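Frequently asked questions: shared workcells and handling rules

These answers apply to all staff and visiting users of the robot workcells at the Winidton site. They were last revised on 20 June 2019 and replace the guidance issued in May.

Who may operate a workcell?

Any person who has completed the site induction and holds a current permit. Permits are issued by Nurhan Karabulut at the safety office and remain valid for 50 weeks. A permit for one cell does not cover another.

Do the rules differ for breakable items?

Yes. Glazed plates, bowls and glassware fall under Section 4 of the handling code. The operator must check the finger pads for grit before the first grasp, set the grip force to the lowest value listed for the item, and approach the rim at reduced speed. Chipped items must be withdrawn and entered in the breakage log under form 961.

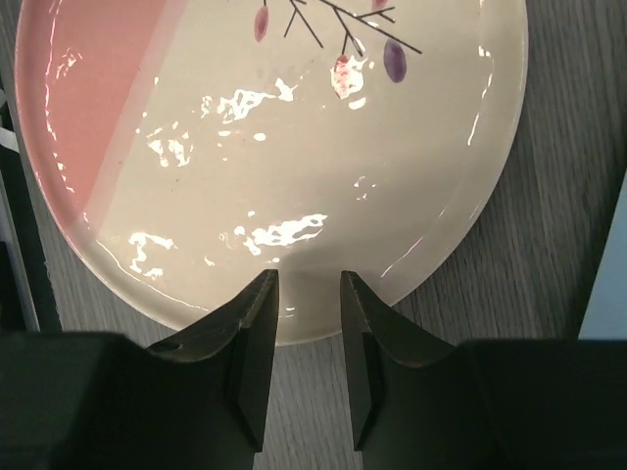

How soon must an incident be reported?

Within the same working shift. The operator should stop the cell, leave it as it stands and telephone extension 3230. A written report is then sent to Kjell Isaksson, who decides when work may resume. Near misses are reported in the same way, including those where no item was damaged.

May I change the speed limits during a trial?

Limits may be lowered at any time by the operator. They may be raised only with written approval from Ah-rin Kwon, and the approval must be kept at the cell for the length of the trial.

Are visitors allowed near a cell in use?

Visitors may watch from outside the marked line when accompanied by a permit holder. The permit holder may not operate the cell while acting as escort.

Where can I obtain the full handling code?

Printed copies are held at the Brekke building reception. Requests for changes to the code should be addressed to Guadalupe Medrano and should state the section concerned.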